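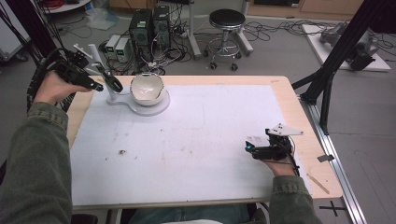 Tenants Need Counsel Before the Hearing

Every Monday morning, the housing docket in Beneš County opens with a list of families who have never spoken to a lawyer. Last year the court heard 2,900 eviction cases. In 327 of them, the tenant had an attorney. The landlord's side was represented in most of the rest.

The Grimik Center for Civil Justice has long supported a right to counsel in these proceedings. The county board will take up the question in June, and it should vote yes.
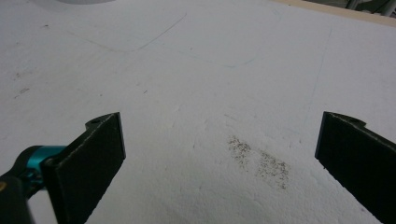
What the Proposal Would Do

The measure would guarantee representation to any tenant facing eviction whose household qualifies by income. It would also require that notice of this right be served with the complaint - in plain language, and at least 10 days before the first court date.

Opponents cite the cost. Board member Imad Twal has asked whether the county can afford to hire eight staff attorneys. The question is fair, but it leaves out what the county already spends on emergency shelter and school transfers when a family loses its home.

Our senior counsel, Ayman Rizk, has urged the board to fund the program for a full budget cycle before judging its results. We agree. A pilot limited to a few months would measure little more than the time it takes to hire.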